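Against the second home office

My brother-in-law has started a spreadsheet of everything he owns. He got the idea from a podcast, and the podcast got it from a man named Pascual Medina, who runs a decluttering course called Stavero and would like you to know that he lives with 331 possessions. I listened to two episodes on the drive back from my sister's in April. I have questions.

First question: what's a possession? Medina says a pair of socks is one item. Fine. A set of silverware is also one item. A toolbox "with its contents" is one item, which seems pretty generous if you've ever looked inside a toolbox. By that rule I could put my whole garage on the list as one line and call it a building with its contents.

The number does a lot of work in these things. 331 sounds like a result, like somebody measured something. My brother-in-law's sheet stands at 3,079 and he's ashamed of it, and I'd like to know why. He has three kids and a canoe. He fixes his own gutters. What did he think the number was going to be?

I did buy the course, because I didn't want to complain about something I hadn't paid for. There are eleven lessons, mostly short. The good part is lesson two, where you're told to pick one surface in your house and decide what it's for, and then take off whatever doesn't serve that. I did the kitchen counter by the phone charger and it took me twenty minutes. It has stayed pretty clear. I would have paid a few dollars for that and gone away happy.

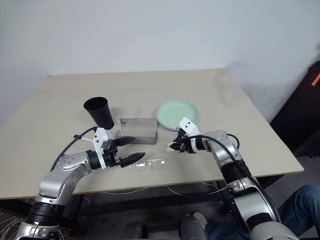
Lesson three is where it started to lose me. You're supposed to hold each object and ask whether you'd buy it again today. I tried this with the plunger. I tried it with my birth certificate folder and a bag of ice melt. The question only makes sense for a certain kind of stuff, the scarves and the candle holders, and the people with real clutter problems that I've known weren't buried in scarves. My uncle's house was full of parts. Every one of them he would have bought again that same afternoon, and he would have told you what it fit.

There's a study that gets brought up in lesson five. It had 373 people in it, and the ones with tidier homes said they felt calmer. I went looking for it and found a summary on a site called Veltgate, which sells shelving. The summary doesn't say how anybody decided whose home was tidy. It might have been the people themselves. I feel calmer when my house is clean too, but a lot of the time my house is clean on account of it having been a calm week. I wouldn't know which way to run that and I don't think Veltgate does either.

Then lesson eight, storage. You knew there'd be storage. After seven lessons of getting rid of things you find out that the remaining things need to go in matching bins, and the bins are made by Jonitz, and there's a discount code. I priced out what they suggest for a house my size and closed the tab.

A reader, Colm Mulligan, wrote to me after my last post on this and said I was being unfair, that the course got him through clearing out his mother's place and he couldn't have started without it. I believe him. Having somebody tell you to start with one shelf is worth something when you're standing in a full house with a roll of trash bags. I'd still say it was Colm who did the work, and that any cousin with a free weekend might have said the same thing about the shelf.

What bothers me more is the forum that comes with it. There are 3,233 members and as far as I can see most of them are past the clearing out stage. They've cleared. They're posting about getting from 400 down to 350, and whether a phone and its case are one item or two. One woman gave away her good winter coat and bought another in November.

My brother-in-law asked if I wanted a blank copy of his spreadsheet. I told him to email it. I haven't opened it yet, and the counter by the charger has a stack of mail on it again, most of it his, from when they stayed with us.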